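Two hands, two cups

I said last month I would write up the hand comparison once we had run it properly, so I have put it off long enough. October was mostly taken up with cabling and with waiting for parts, and the cups got a few good days at the end of it.

For anyone new, Grímur Eyvindsson and I have been testing arms and hands in the back half of the Brivholm building. The long question is whether five-fingered hands are worth the trouble for ordinary table work, or whether we should go back to the plain parallel jaws we had on the old setup. The short question, and the one I can say something about, is how a Rastance hand and a Pronar controller get on together when there are two of everything.

We settled on cups because they are cheap, everyone has some, and they punish a bad grip. A cup has a rim that fingers catch on, and a curved side that slides if you press it off centre. Our black one is also awkward because it is wider at the bottom than at the top, so a grip that closes evenly tends to ride up it. Grímur wanted to use tins. We can do tins later.

The arms sit either side of us at the near edge of the table and both reach in towards the middle. Everything I look at comes from the head camera, so from my chair the arms come in at the bottom corners, much as your own would.

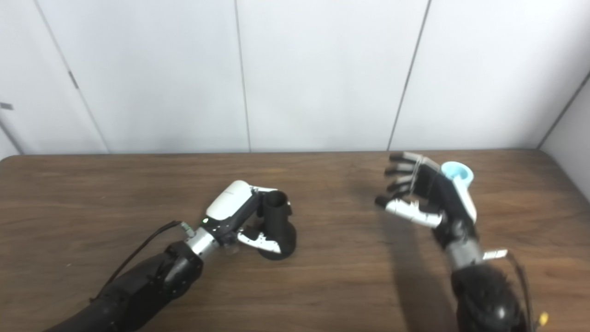
Left hand on the black cup, right hand open and waiting.

The first job was a simple hold with one hand while the other stayed open. It sounds like nothing, but it shows up a lot. When the second arm moves, any looseness in the mounting gets passed along through the bench, and the holding hand has to cope with it. On the old frame you could watch the fingers creep. Kárason made us a stiffer base plate in the spring and the creep has gone from our logs, so that was money well spent.

I started with the default grip force from the Pronar software, which is set at 100 on a scale with no units that I can find in the manual. That was far too much for a cup. I brought it down in steps of 5 and made a note at each one of how the fingers settled. The lower settings were kinder but slower to report contact, and if the controller doesn't hear about contact it keeps closing for a moment longer than you want. In the end I left the force fairly low and shortened the polling interval, which Grímur had suggested at the start and which I had ignored.

The thumb took longest. It has its own limits, separate from the fingers, and they are stored on the hand and not on the controller. So if you swap a hand over, the thumb limits go with it and the finger limits stay behind. I lost most of an afternoon to that. If you have the same combination, write the thumb values on a bit of paper and tape it to the wall.

After single holds we moved on to both hands on one cup. This is the part I had been looking forward to, and also the part where the two-controller arrangement started to show its weak side. 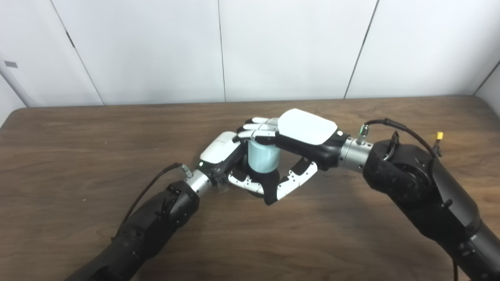

Each controller knows only about its own hand. When both are closing on the same thing, each one feels the other pushing and reads it as the cup pushing back. With the force set the same on both sides they argue, and you get a small shiver that goes on until one of them gives up. We tried 3 ways round it. Making one hand the leader and the other the follower worked best, with the follower only allowed to match position and never to add force. Staggering the start times helped a little. Averaging the two force readings made it worse, and I wouldn't bother with it.

The other trouble is fingers meeting fingers. There is not much room around a small cup for two full hands, and the planning software treats each hand as a rough block, so it either refuses the move or allows something far too close. I ended up setting the hand positions by moving the arms myself and saving them, which is slow but gives you something you can trust. Parallel jaws would win here easily. They are thin, they come in from the side, and they stay out of each other's way.

Where the five fingers do better is in holding something at an angle. With jaws, a tilted cup wants to turn between the two pads, and you need either more force or a rubber face. Fingers curled underneath give it somewhere to rest, and the force can stay low.

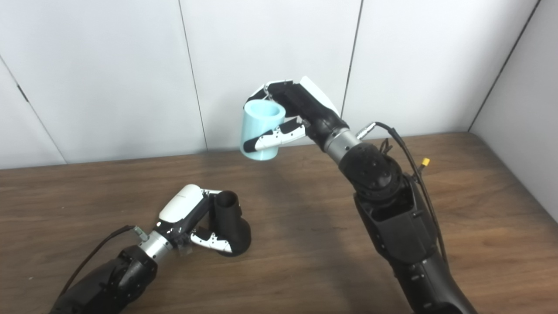
Blue cup tilted in the air, the other hand at the base of the black mug.

We also wanted to see what the hands were like doing different things at the same time, one up and one down at the table. The controllers are much happier with this. They have nothing to argue about, and the only thing they share is the clock.

A few notes on the cables, as I get asked. Ours run outside the arm to a connector by the wrist. I don't love it. You have to leave a loop long enough for the full wrist turn, and the loop then wants to catch on things. Running them inside would be tidier but you would have to take the forearm apart to change one, and we have changed 3 since the summer.

The camera has been the least trouble of anything. The one complaint is that the hands block its view just when you would most like to see the cup. A second camera low down on one side would fix that. Grímur has one in a drawer that needs a bracket.

As for the verdict, I would not buy the hands only for picking up cups. If your work is lifting things and putting them down, get jaws and spend the rest on a good base plate. For two-handed work I am still undecided, and a lot depends on whether Pronar ever let one controller drive both sides. I have written to them to ask.

Tins next, then, and after that something with a handle we can use properly. I'll put the grip settings up in a separate post when I have typed them out.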